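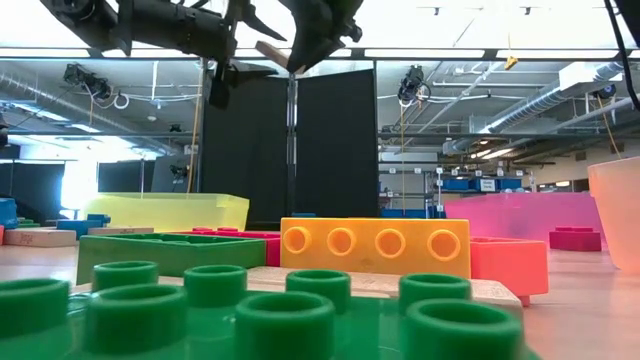 Bench 2, mixed block set during sorting. Large green eight-stud brick in front, wood plank behind it, orange-yellow and coral bricks beyond.

Workshop notebook, Prosden Play Materials Room
Entry date: 03/02/2019
Subject: Intake and sorting of the mixed block set, first session

The set under review was transferred from the Naneck branch in two lidded crates. It consists of oversized plastic building bricks and plain wooden blocks and planks, stored together. The accession sheet gives 2005 as the year of first purchase. Later additions were not recorded on the sheet, and the colors suggest more than one production run.

Total pieces on receipt: 300. After the first pass the division is as follows.

Plastic bricks, all sizes: 157
Wooden blocks and planks: 139
Other (two wheels, one plastic window, one domino): 4

The four items under "Other" do not belong to the set and have been placed in the unidentified tray, shelf C.

Plastic. The large eight-stud bricks, two rows of four, were examined first. The studs are hollow on top with a thick rim, and dirt collects at the bottom of the hollow where a cloth does not reach. A bottle brush of the narrow size was tried on six bricks with satisfactory results. The wide brush does not enter. The green of this group is somewhat translucent and shows scratches less than the orange-yellow and coral pieces do, so the latter should be checked under the side lamp before they are passed.

There are at least two greens in the set. The bright green and the dark green should be recorded separately. The loan catalog lists only "green," and this entry should be amended when the new labels are printed. The dark green rectangular bricks are open on one side. Any piece of this kind is to be turned over and emptied before washing; sand was found in several of them, and in one case a folded paper ticket.

Fit was tested by pressing each brick onto a reference brick and lifting by the upper piece. Most held. Eleven were slack and are set aside in the gray tub, not yet rejected. The Fuchs gauge would give a better answer than the hand test, but it is still out for adjustment. Repeat when it is returned.

Wood. The small blocks are in fair condition. Corners are rounded from use and no splitting was found. The flat planks are less uniform. Several are a pale, almost beige wood, and others have darkened on one side only, presumably from a period near a window at Naneck. Two planks rock when laid on the surface plate and will not serve for bridging. They may be kept for ramps.

Wooden pieces must not go into the wash basin with the plastic. They are to be wiped with a damp cloth, stood on edge on the slatted rack, and left overnight. The earlier instruction card, which says "wash all," has been removed from the wall above the sink.

Storage. It is recommended that wood and plastic be loaned in separate crates from now on. The plastic bricks leave marks on the softer wood when the crates are carried, most visibly along the plank edges. Against this, the mixed set has been a frequent request from the nursery groups, who build plank decks on brick supports, and a single booking for both crates should remain possible. Suggested names for the catalog: Clularer A (plastic) and Clularer B (wood). The combined booking can keep the present name, Clularer.

Outstanding
Wash remaining plastic, large bricks first.
Replace cracked lid on crate 2.
Side lamp check of orange-yellow and coral pieces.
Decision on the eleven slack bricks - pending gauge.
Sand three small blocks with raised grain, fine grit only, no varnish.
Inquire at Naneck whether a third crate exists. The accession sheet mentions arches, and there are no arches in either crate.

The set is not to be offered for loan before June.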